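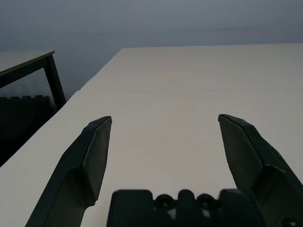
5 Jun 2019. Spills, continued. Picked up the wiping page again after leaving it alone since March, when Irfan Osman wrote "towel = fine" and went to lunch. I would like a bit more than that. First problem is the surface. The big white table looks lovely with that much bare top to work on, and it shows every drip, so it's the right one for the job and the wrong one for anybody's pride. The old bench at Skulcombe was the color of gravy and we thought we were tidy people for years.

Brown liquid again. Cempaka Govindasamy wanted to switch to something with blue dye so it would "look like a test." Voted down, one to one, my bench. People spill brown things. If we ever get a complaint about a blue puddle I'll apologize to her in writing.

Amounts. A small spill is 6 drops from the pipette, put down wherever the hand happens to go. A large one is whatever comes out when you squeeze too hard. I have asked for a better definition and was handed a smaller pipette. 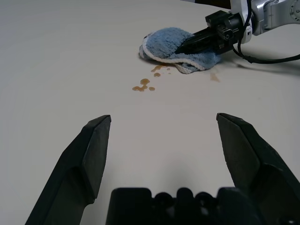
Towels. The Sumari ones arrived in a box of 40, which is more towel than this room has ever had a use for. They shed for the first couple of washes and leave fluff stuck along the edge of the puddle, so: wash twice before using, no softener. Softener makes them push liquid along ahead of them like a snowplow. Learned that one on my own sleeve.

The Tarigan cloths are thinner and rinse out quicker, but they come up short on anything larger than a few drops. Keep them for glass. Irfan likes them because they dry on the radiator by the end of the day. Irfan also likes instant soup.

Folding matters more than the brand, which annoys me, as I spent an afternoon on brands. Flat open towel: corners drag, you get a smear with a tail on it. Folded into a loose pad: better, and you can turn it to a clean face for the second pass. Scrunched: fine, if nobody you respect is in the room. 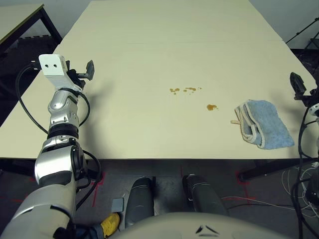
Order of work, as it stands now. Small drops first, then the large spot, working from the outside in. Lift, don't swipe. Second pass with a clean face. Then get down low and look across the top against the light, where the rings show up if there are any.

Skodura spray is off the list until someone finds the sheet that came with it. It leaves a film that I can write my name in. I did write my name in it, and Cempaka initialed it.

To do: get the laundry bag back from upstairs. Weigh one Sumari towel dry and again after 300 ml, over the sink please. Ask Irfan what he meant by "fine."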